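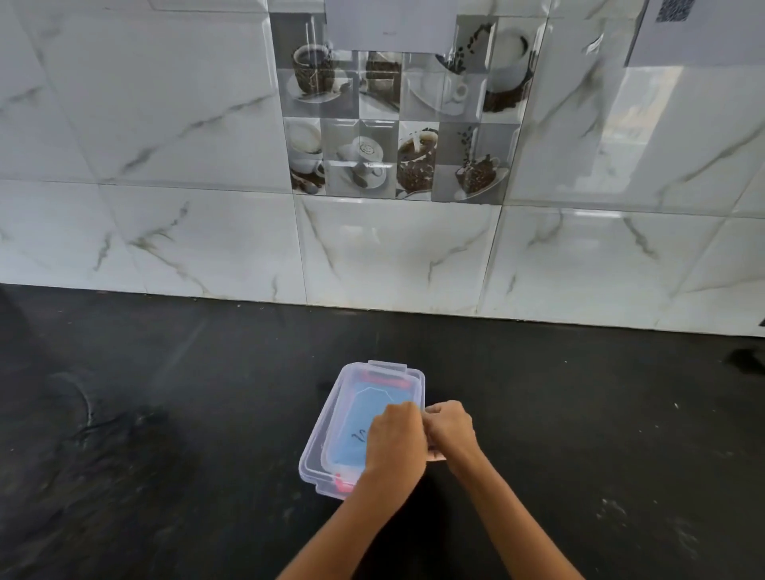 A user of the earlier Prurken model wrote that the reading never settled in her flour box, and asked whether the sensor should be zeroed before or after the lid goes on. Zero it before, in open air, as set out in 5.1. Zeroing a tag inside a closed box stores the air in that box as the room value, and every later reading will be wrong by the same amount.

5. Setting up the humidity monitor for dry goods

This section covers first use of the Prurken monitor with Dollidska sensor tags in lidded kitchen boxes. For cupboards and larders without boxes, go to section 6. The wall bracket (Pallby pattern) is covered in the leaflet packed with it.

5.1 Before you start

1. Take the monitor and the tags out of their bags and leave them together in the kitchen for four hours. Do not stand them near the hob, kettle or sink.
2. Pull the paper strip out of each tag. The light on the tag blinks once.
3. Switch the monitor on and hold SET until the display shows ZERO.
4. Lay all the tags beside the monitor and press SET again. Wait for the display to show a room reading, then press OK.

Note: If the display shows E4, one of the tags has not been found. Bring the tags closer together and repeat step 3.

5.2 Preparing the boxes

Any box with a close-fitting lid will do. Glass and plastic both let the signal through. Metal tins do not, and the monitor will report the tag as missing as soon as the lid is on.

1. Empty the box and wash it in warm water with a little washing-up liquid.
2. Dry it with a cloth and leave it open overnight. A box that feels dry can still hold water under the rim or in the latch hinges.
3. Run a finger along the seal, if there is one. Replace a seal that is split or has gone hard.
4. Put in the food, leaving a finger's width of space below the lid.

Caution: Do not fill a box with food that is still warm from the oven or the dehydrator. The reading will climb past the alarm level and the food may spoil.

5.3 Fitting the tag

1. Lay the tag on top of the food with the vented side up. Do not bury it.
2. For flour, icing sugar and other fine powders, slide the tag into its mesh sleeve first. Powder in the vents slows the tag down and can't be blown out afterwards.
3. Put the lid on and press along each side in turn until it sits level.
4. Close the latches, if the box has them. Close opposite pairs – one side and then the side facing it – so that the lid is not pulled out of line.
5. Press PAIR on the monitor and choose a box number. Write the same number on the box with the pencil supplied.

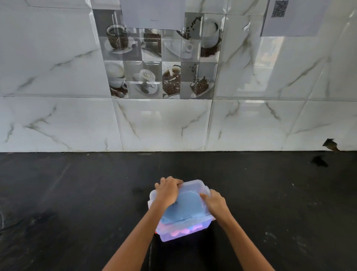
Fig. 5b. Both hands on the lid of a storage box.

Caution: The tag contains a button cell. Keep tags and spare cells away from children. If a cell is swallowed, get medical help at once.

5.4 Setting the alarm level

The monitor leaves the factory with the alarm set at 51 per cent for every box. The level can be changed for one box or for all of them.

1. Press MENU and scroll to ALARM.
2. Choose a box number, or ALL.
3. Use the arrows to change the level, then press OK. The range runs up to 100 per cent; at that setting the alarm is off.

Rice, pasta and dried beans can be left at the factory level. Crackers and dried herbs need a lower one. Brown sugar should have the alarm switched off, as it keeps better with some moisture and will otherwise set off the buzzer every night.

Note: Opening a box lets in room air, and the reading will move. The monitor ignores changes in the first few minutes after a lid is opened. This delay cannot be altered on monitors with Chraibi firmware; on later monitors see MENU, DELAY.

5.5 If a reading stays high

Check that the lid is level and that no grains are caught in the seal. Move the tag to a different box for a day. If the high reading goes with the tag, zero it again as in 5.1. If it stays with the box, the food or the box is damp, and both should be emptied out and checked.

Tags cannot be repaired. Return a faulty tag in its sleeve with the cell removed – the post will not take it otherwise – and write the box number on the returns slip.

Text of this section revised 27th March. Replacement sleeves will be stocked from April.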